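**25/11/2000**

## Laundry room opens at Plutmont sports hall

The Bellgate soccer club has a laundry of its own for the first time. The room, at the back of the Plutmont sports hall, came into use this month and handles the team shirts and shorts that used to go home with parents after every match.

Work on the room started in August. It was a storage space before, with an outside door and a single light. The old shelves came out, the walls were painted white, a drain and a water line were put in, and the floor was smoothed over. The club paid 2,720 for the plumbing and the electrical work, and the hall's owner, Liem, covered the paint and a new door lock.
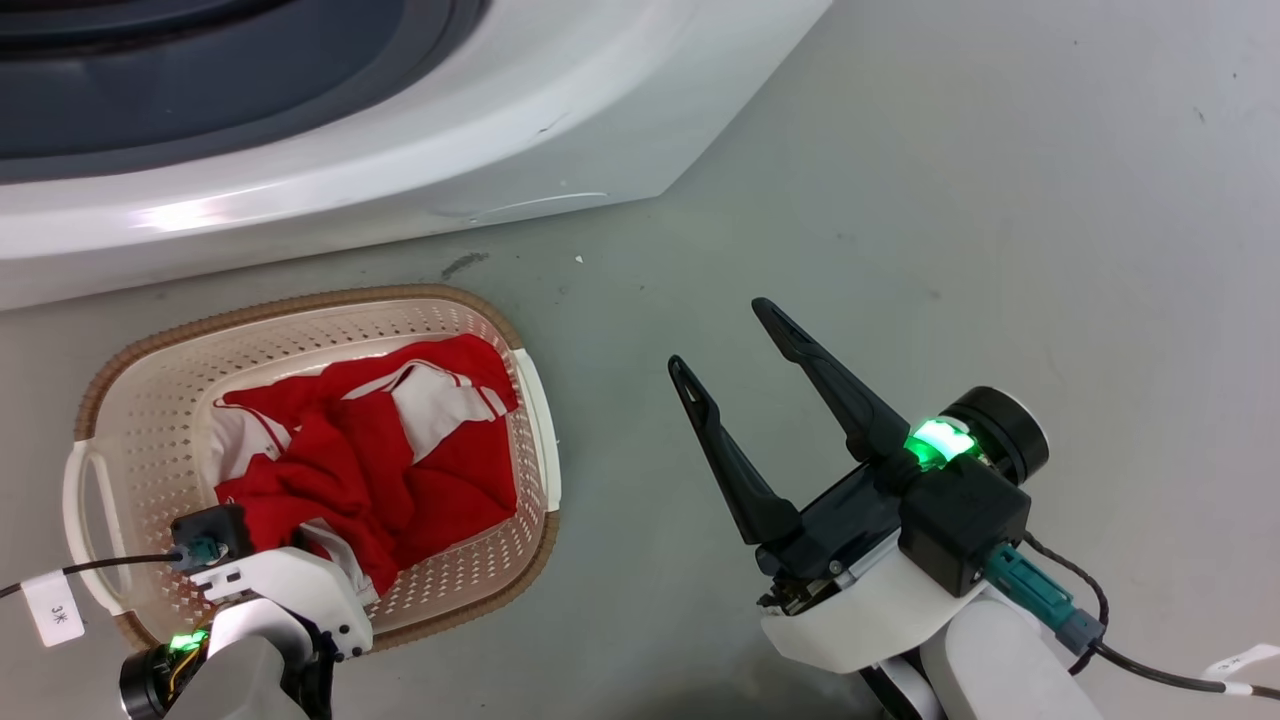
Match clothes come back from the field in bags and are sorted on the day they arrive. Red and white are the club's main colors, and the sorting is done by team, so each group's clothes stay together from the bag to the shelf. A cream plastic basket with a brown rim holds the red and white clothes on the floor near the front-loading washer. Socks are washed separately, and players are asked to turn them right side out before handing them in.

Sugeng Hartono, who looks after equipment for the club, drew up the washing schedule. The youngest teams go first, early in the week, and the adult teams follow. There are 17 teams on the list this season, up from last year, and two of them share a set of shirts.

"The shirts were coming back in all kinds of shape," Hartono said. "Some had been washed hot, some had been in a car trunk for a week. We were replacing a lot of them before the season was half over."

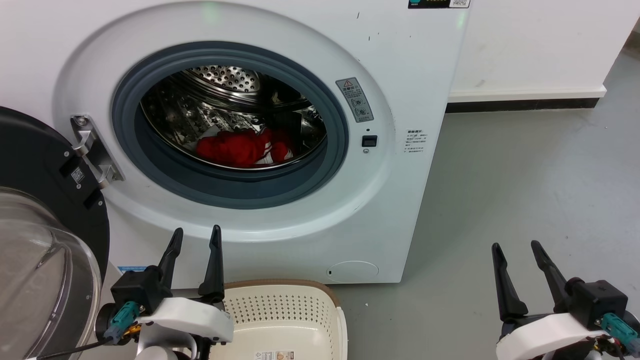 Under the new rules, all match clothing is washed in cold water with the colors kept together. Fabric softener is not allowed, and shirts with printed numbers are turned inside out. Nothing goes in a dryer. Clothes are hung on a line in the hallway overnight and folded the next day. Anything with a tear is put in a separate box for repair.

The club will also wash practice vests for the Pranside youth program, which rents the hall two evenings a week. Pranside will bring its own detergent and pay a small fee per load.

Players can no longer take match shirts home. A shirt that goes missing will be charged to the team, and coaches must sign for a full set before each away game. Lost items found in the bags are kept for 8 days at the front desk.
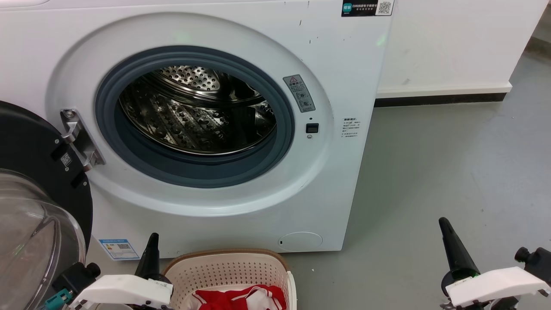 Hartono said whoever runs the last load of the day should check the drum for stray socks, wipe the rubber seal and leave the door open overnight. The filter is to be cleaned once a month, and a sign-off sheet for that job hangs in the hallway.

The club has set aside almost 2,000 for a second washer, to be bought next year if the first season goes well. Coaches who need a change to their washing day should leave a note at the hall office.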